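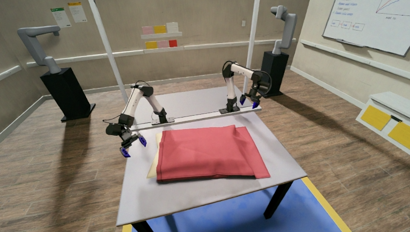 Who decides when a fitted sheet is finally worn out? Until now, the person who puts a foot through it.

We use cookies to remember your preferences and measure traffic. Manage settings | Accept

Dalen to Open a Mending Counter for Household Linens

By Ifeoma Okeke
4/12/26

Dalen, the bedding and table linen shop, will begin taking in tired sheets, pillowcases, tablecloths and dish towels for repair this June. The service covers linens from any maker, including the set you got as a wedding present and have never liked enough to replace.

Customers can bring items to the counter during shop hours. A mender will look over the fabric, point out the thin spots, and quote a price before any stitching starts. Simple jobs, such as a split seam or a loose hem, cost $4. Patches and new elastic start at $13. Anything beyond that gets a written quote, along with a frank opinion, which is free.

"People apologize when they hand over a sheet," said Frøydis Rustad, who will run the counter. "They tell me it was fine last week. It was not fine last week. I have seen the elastic."

Rustad learned to mend in her aunt's upholstery shop and holds firm views on thread. Cotton sheets will be mended with cotton thread. Linen will be mended with linen. Satin will be discussed.

For sheets too far gone in the middle, the counter will offer sides-to-middle work, an old method in which the cloth is cut lengthwise and the sturdier outer edges are sewn together to form a new center. It leaves a seam down the bed — useful for couples with a long-running border dispute.

Repairs will be ready in 10 days. Items must be washed before drop-off, and the shop would like it understood that "aired" is a different word. Linens left unclaimed for 88 days will be cut into cleaning cloths, including monogrammed ones.

The shop will keep selling new bedding and sees no conflict in this. A customer who mends a bottom sheet still tends to leave with pillowcases.

A price list and drop-off form will be available at the register before opening day. Fitted sheets may be handed in unfolded. Staff have tried folding them and have moved on.

Press inquiries: Ifeoma Okeke, Dalen press desk.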